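Getting candle wax out of a tablecloth (and a few other table things)

I promised in June that I'd write up the wax business properly, and then the holidays got in the way, so sorry to everyone who's been scraping away with a butter knife in the meantime. Put the knife down!

First, let the wax go hard. If you're impatient like me, put a bag of frozen peas on it for as long as it takes to make a cup of tea. Then bend the cloth under the spot and most of the wax will crack off in flakes. Pick those up before you do anything else, or you'll tread them into the carpet (ask me how I know).

What's left is the greasy bit. Brown paper on top, brown paper underneath, iron on low with no steam, and keep moving to a clean patch of paper as it soaks up the wax. Kitchen roll will do, but not the printed kind. I once ironed a row of blue hens on to my mother-in-law's best linen and they are still there, very faintly, if you know where to look.

Red candles are another matter. The wax comes out and the dye stays put. Dab it with a little surgical spirit on a cotton bud, testing a hidden corner first, and then wash as normal. I gave up on red candles years ago and buy the plain ivory ones from the hardware shop in Sterham.

Felt and baize need more care. Don't soak them, and please don't iron them hot, they go shiny and there's no way back from that. Brush with the nap using a soft clothes brush, and for crumbs and fluff wrap some parcel tape round your hand, sticky side out. Jadwiga Witkowska, who runs the Wednesday sewing afternoon in Hirkcombe, swears by a barely damp rubber glove instead. I tried it on our card table and got a frankly embarrassing amount of cat off it.

Spilt drinks on felt: blot, blot, blot. Press down with a folded tea towel, lift, turn to a dry bit, press again. No rubbing. If it was something sugary, follow up with a cloth wrung out in cool water and blot that up too, otherwise you'll have a stiff patch that collects every bit of dust in the house.

For storing cloths, I've stopped folding. I roll them round the cardboard tubes that wrapping paper comes on, with a sheet of tissue between the layers, and they come out with hardly a crease. Tie them loosely with something soft, ribbon or a bit of old cotton tape. Rubber bands perish and leave a brown mark.
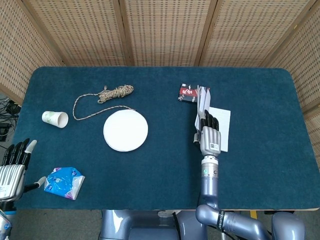 The other thing I've changed is where the cloths live. They used to be in the bottom drawer of the sideboard, which backs on to an outside wall, and by spring they always smelt of cellar. Now they're on the top shelf of the airing cupboard with a bar of plain soap, still in its wrapper, and they smell lovely.

Next time, limescale, and what I did to the kettle.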